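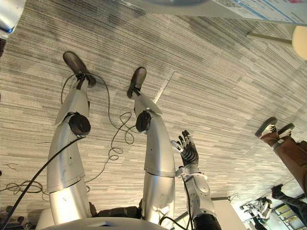 Vue de la caméra de tête : jambes et main du robot, câbles posés sur la moquette.

Enregistrer des démonstrations avec un robot humanoïde : préparation et déroulement

La présente fiche s'adresse aux opérateurs du projet Calludau chargés de constituer les jeux d'exemples destinés à l'apprentissage. Elle s'applique aux séances conduites dans la salle Rustad et complète le manuel de sécurité.

Avant la séance

Contrôler le champ de la caméra de tête. Lorsque le regard est dirigé vers le sol, les deux pieds et la main utilisée doivent rester visibles.

Dégager les câbles. Toute boucle présente entre les jambes ou près des chaussures est ramenée sur le côté avant la mise en mouvement. Les câbles sortant des articulations conservent assez de mou pour permettre une flexion complète du genou.

Placer la main en position de référence, doigts ouverts et dirigés vers le haut. Chaque épisode débute et s'achève dans cette posture.

Convenir de la place des personnes présentes. Leur passage dans l'image est admis, à condition d'être signalé dans l'annotation.

Enregistrement

1. Ouvrir une session dans Virkon et saisir le nom de l'opérateur.
2. Vérifier que la fréquence est réglée sur 30 images par seconde.
3. Attendre 2 secondes en position de référence, puis exécuter le geste sans interruption.
4. Revenir à la position de référence et clore l'épisode.
5. Marquer immédiatement tout essai manqué. Les échecs sont conservés sous une étiquette distincte.

Une série comprend huit épisodes. La position de départ du robot est modifiée entre deux séries.

Annotation et dépôt

Chaque épisode reçoit une consigne courte, rédigée à l'infinitif. Les fichiers sont ensuite déposés sur le serveur Besier. Le lot de janvier, fort de 961 épisodes validés, sert de référence pour la rédaction des consignes.

La relecture est assurée par Macarena Salinas. Les demandes de dérogation sont à adresser à Elfriede Plattner avant l'ouverture de la session.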